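Flowers, again

Last updated in December

12 shares | 4 comments

I spent most of Saturday putting tulips in vases, taking them out, and putting them back in. I did it through two robot arms, which is slower than it sounds. The task is called Putbridge in our folder names, after the street where Graziella Vitale bought the first set of vases, and it is the one I get asked about most when people hear what I do all day.

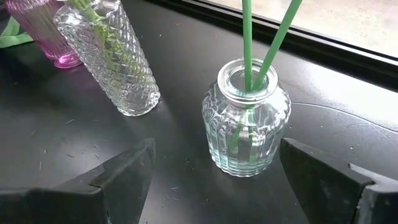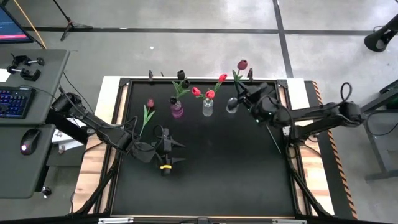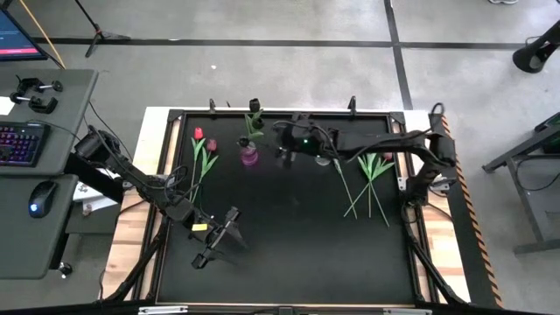 Saturday's flower task: one view from the wrist, two from overhead.

The way it works is that I hold a pair of leader arms and the arms at the table copy what my hands do. Every run gets saved, with the joint positions and the camera video lined up in time. The target for this task is 1,000 good runs. We stood at 848 when I shut things down for the night, and 182 of those were mine from this one week. Graziella has done most of the others and she is faster than I am.

Stems are harder than blocks. A block is the same width wherever you grab it. A tulip stem rolls in the fingers when you close on it, and if you grab it too near the bloom the other end swings wide and hits the rim. I now pick up about a third of the way from the bottom, lift, stop for a beat, and only then move over the vase. The stop matters. When I skipped it in the early runs, the policy we trained learned to skip it too, and it went at the vase like it was throwing darts.

The other thing I had to unlearn was fixing mistakes too neatly. If I drop a stem, I want to start the run over. Foster, who set up the recording side, asked me to keep going and pick it back up, as long as the recovery is clean. He wanted 200 runs with a drop in them. It felt wrong at first — you are being paid to do a thing well and somebody wants the fumbles — but the model trained with those runs does recover, at least some of the time. Without them it just closed its fingers on air and carried on to the vase.

I switch between the wrist view and the overhead view a lot. Overhead is good for deciding which arm should go. Wrist is what I use for the last inch. Clear glass is annoying in both, and I line up on the rim and ignore the rest.

My shoulders are sore. I moved the stool down a notch at 3 p.m. and that helped more than the stretching did.

Next week is the Turkitz set, which is folding, and then back to this one until we hit the number. Lecomte wants the stems done left-handed as well, so I may be slow for a few days.

4 comments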